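Buscar en la ayuda
Escriba su pregunta Buscar

Preguntas frecuentes sobre el alquiler de muebles de oficina para casa

Hemos reunido en esta página las preguntas que recibimos más a menudo de nuestros clientes de Dramach. Si no encuentra su caso, puede escribirnos desde el formulario de contacto y le respondemos en un plazo de 3 días laborables.

¿Quién puede alquilar?
Cualquier persona mayor de edad que tenga domicilio en la zona de reparto. También alquilamos a empresas que desean equipar la casa de sus empleados. En este caso la factura va a nombre de la empresa, pero la entrega se hace a nombre de la persona que va a usar el mueble.

¿Cuánto cuesta al mes?
Depende del mueble y de la duración. El conjunto Dandmont, que incluye mesa y silla, cuesta 73 euros al mes con contrato de un año. La mesa sola es más económica. Los precios de la página incluyen el IVA.

¿Tengo que pagar una fianza?
Sí, la fianza es de 98 euros por cada conjunto. La devolvemos a la misma cuenta desde la cual se hizo el pago, después de la revisión del mueble en nuestro almacén.

¿Cómo se hace la entrega?
La entrega la realiza la empresa de transporte Van Loon. Usted recibe un mensaje con la franja horaria el día anterior. Los transportistas suben el mueble hasta la habitación que usted les indique, siempre que la escalera o el ascensor lo permitan. Le rogamos que mida antes el paso de las puertas, en particular en los pisos antiguos.

¿El montaje está incluido?
Está incluido para las mesas y los armarios. Las sillas llegan ya montadas. Si prefiere montar usted mismo la mesa, indíquelo en el pedido y le descontamos este servicio de la primera cuota.

¿Puedo cambiar de mueble durante el contrato?
Puede hacerlo una vez por año sin coste. Los cambios siguientes tienen el precio de un transporte normal.

¿Qué pasa con las marcas de uso?
El uso normal deja señales y nosotros lo tenemos en cuenta. Las manchas superficiales y los pequeños roces en el tablero no se cobran. Sí se cobran los agujeros, las quemaduras y los golpes que afectan a la estructura.

¿Con qué limpio el tablero?
Con un paño húmedo y un poco de jabón neutro. No use alcohol ni esponjas abrasivas, aunque la mancha sea difícil.

¿Puedo llevarme el mueble si me mudo?
Sí, pero debe avisarnos de la nueva dirección antes de la mudanza. Si la nueva casa está fuera de la zona de reparto, el contrato puede seguir, y solamente la recogida final tendrá un suplemento.

¿Puedo comprar el mueble al final?
Puede comprarlo a partir del sexto mes. Una parte de las cuotas ya pagadas se resta del precio. La gama Ivbridge no entra en esta opción por el momento.

¿Cómo termino el contrato?
Escríbanos con un mes de antelación, indicando el número de contrato y la fecha en que desea la recogida. Vacíe los cajones y desconecte los cables antes de que lleguen los transportistas. 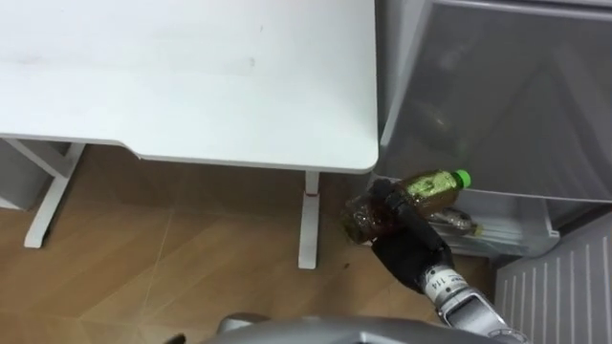
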